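Teaching What You Know: Selling a First Online Class
Student project report, Oona Kallio, 10/12/25

For my project I put together a short hand-lettering class and offered it on Windside, a small site where anyone can teach. I filmed nine lessons in September – far more work than I'd guessed, but I loved nearly all of it! By the end of the project 100 people had signed up, and between them they watched 2692 minutes. 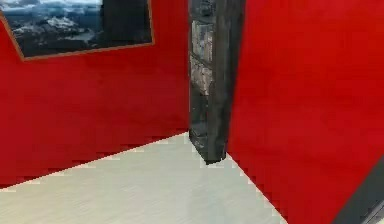
Did the class earn enough to live on? The total came to 674 dollars, so it paid for my pens, paper and one month's rent – a very welcome bit of extra income while I finish school.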